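Local radio deserves a firmer settlement than the one on offer

October 21, 2023

The proposal to merge the Bickerstaff and Prasside stations into a single regional service has been presented as a matter of housekeeping. It is a good deal more than that. Under the plan published in June, 13 hours of local programming a day would be reduced to two, and the remainder of the schedule would be supplied from Ploltden, where the broadcaster Utix has its main studios.

The case for the merger rests on cost. Utix states that the two stations lose money, and there is no reason to doubt its accounts. The licence under which they operate, however, was granted on terms that placed local news before profit. A licence holder who finds those terms too heavy may return the licence. It should not be permitted to keep the frequency and set aside the duty attached to it. 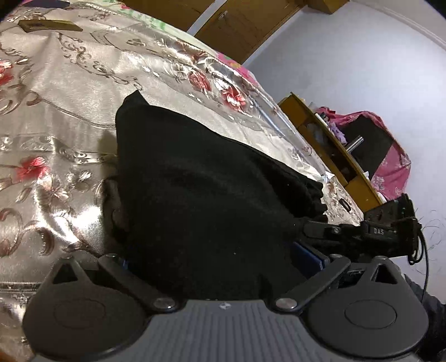
A hand-held gripper with black finger pads.

The regulator received 271 written responses during the consultation. Its summary gives them a single page, most of which is taken up by the views of advertisers. Listeners who wrote to ask how road closures, school notices and council decisions would be reported after the merger will find no answer in it. A full publication of the responses, with private details removed, would be the least that good practice requires.

Supporters of the plan argue that people now obtain their local news by telephone or computer, and that radio has had its day. The argument overlooks the manner in which radio is used. It asks for neither the eyes nor the hands, and it may be followed from beginning to end by a person whose attention is partly elsewhere.
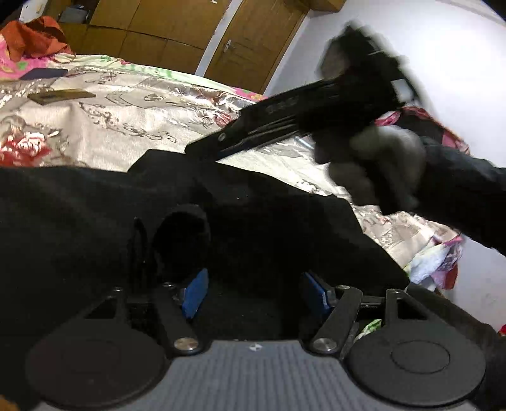
Public service broadcasting has always been justified by its reach into ordinary life, and the regulator would do well to measure the present plan by that standard. Audience figures record how many sets are switched on; they say little about the household in which the set is playing. A bulletin is heard in the kitchen, in the car, and in a bedroom with a satin floral bedspread on the bed, by someone wearing knitted gloves with a tool in hand and no wish to stop and look at a screen. A service prepared at a distance may fill such a room with sound, but it will not report that the bridge at Prasside is closed.

A better course is available. The licence could be renewed for a shorter term, with a fixed minimum of local hours and a newsroom in each town. Utix has asked for savings, and some could fairly be granted in engineering and administration, where the listener would notice no difference. Should the company decline such terms, the frequency ought to be advertised again. The regulator has 100 days in which to reach its decision, and it should use them to hear from the two towns directly.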